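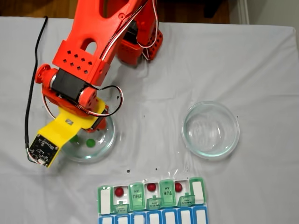

Testero Weekly Sorting Set
Item 498 – in stock

We've carried the Testero in our little shop at Wikik for a good while now, and it's one of those things people buy once for themselves and then come back for when a parent or a neighbor needs something similar. At heart it's a weekly pill organizer, but it comes with two clear glass bowls and a bag of small colored balls, and that's the part customers end up telling us about (usually at some length, and we don't mind a bit!).

The idea came from Annatjie Pretorius, who used to run the Wednesday craft table at Tratalton. She wanted something for people who were getting used to a new organizer, or getting their fingers going again after a long spell of not doing much, and she didn't like the thought of anyone practicing with real tablets. So out went the tablets and in came the balls, red and green. You tip each color into its own bowl, set the organizer alongside, and spend a pleasant half hour picking things up and moving them over.

Do use a tablecloth if you have one. The balls roll less on cloth, and glass bowls are a good deal quieter on it too. A plain white one is what we like best – the colors are so easy to see against it, and a dropped ball doesn't get to hide for long. 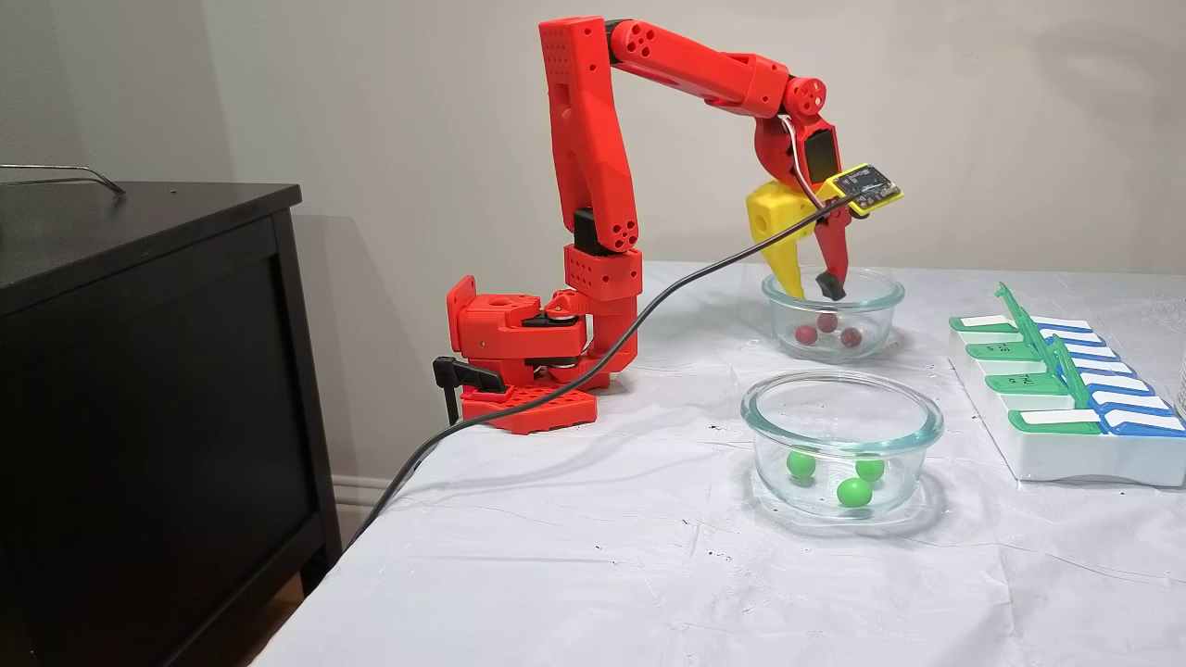

The organizer

White plastic, with seven hinged lids, one for each day. Every lid is split into two flip tabs, green on one side and blue on the other, so you can keep green for the morning and blue for the evening, or whichever way around suits your household. There are white label strips on top as well. Some people leave them just as they are, and Ehsan Rana in our packing room swears by writing on his with a soft pencil so he can change his mind later.

The tabs open one at a time, which takes a little getting used to if your old box had a single long lid. Start from the end nearest your good hand and lift from the front of the tab with the pad of your finger instead of the nail. If you're filling a whole week at once, you can flip up all the green ones first, work your way along, and then close them again before you start on the blue.
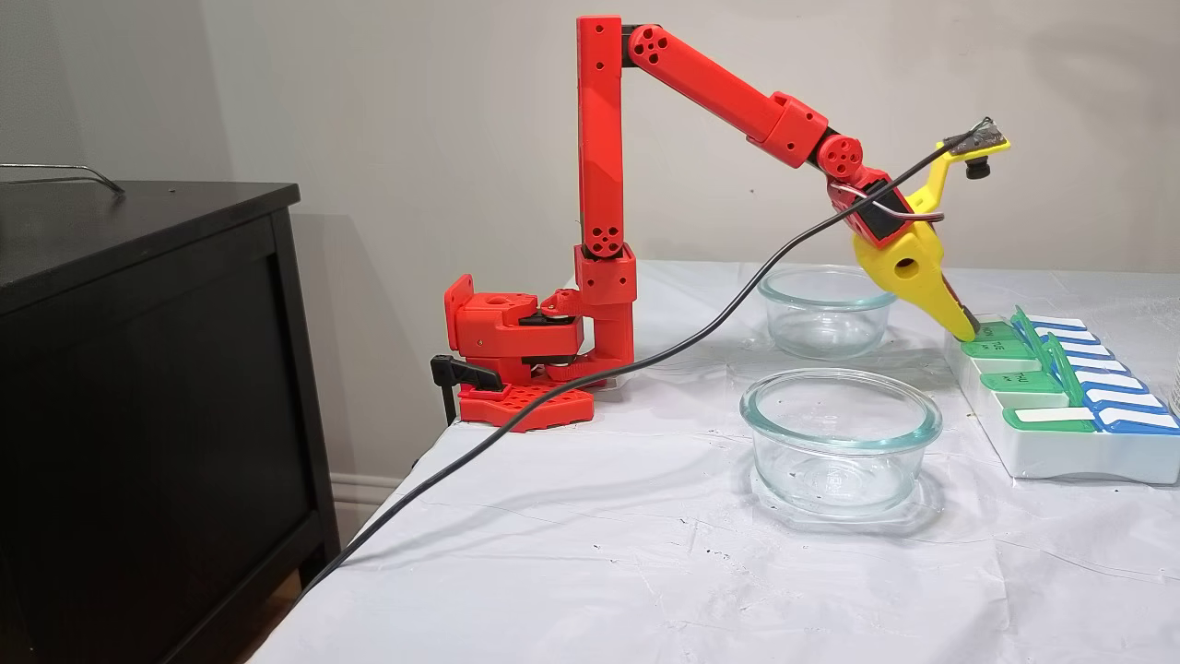
We'd suggest trying every tab a few times before you put anything inside. They can be a touch stiff on the first day and they do ease up. Press each one down until you feel it catch, and run a finger along the row at the end, just as you'd check the buttons on a coat.

The bowls

Two round bowls in clear glass. We went back and forth over plastic ones, which would certainly be cheaper to mail, but glass is heavier and stays where you put it while you're reaching in. Being able to see the balls through the side is a real help too, especially if you're sitting down low at the table. They're perfectly nice bowls in their own right, and we know of at least one pair that spends its weekends holding olives.

Put one bowl toward the back of the table and the other nearer the front. Reaching for the far one is a different sort of job from reaching for the near one, and it's good to have both. Three balls in each is plenty to begin with. When that gets too easy, mix the colors together and sort them back out again.
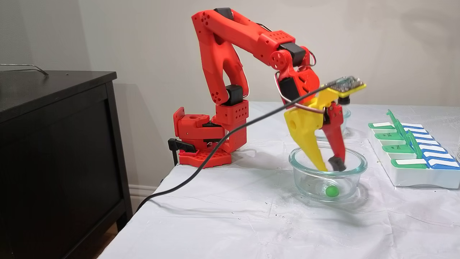

Care and cleaning

Wash the bowls by hand in warm, soapy water and dry them with a soft towel. The organizer should be wiped with a damp cloth and left with its tabs up until it's completely dry inside. Please keep it out of the dishwasher – the hinges won't thank you. The balls can have a swish in the sink along with the bowls, but put the plug in first!

If you go on to use the organizer for real medicine, clean it well beforehand and put the balls away somewhere else. They're small, so keep them away from young children and pets. The tabs aren't childproof either.

Shipping and spares

Orders leave us within 3 working days, bowls wrapped separately. If one arrives chipped, write to Yolandi Xaba at the shop desk and she'll get another on its way to you. Spare balls are sold by color, in bags of 200 for clubs and day centers, and you can order the organizer by itself under the same item number with a note at checkout.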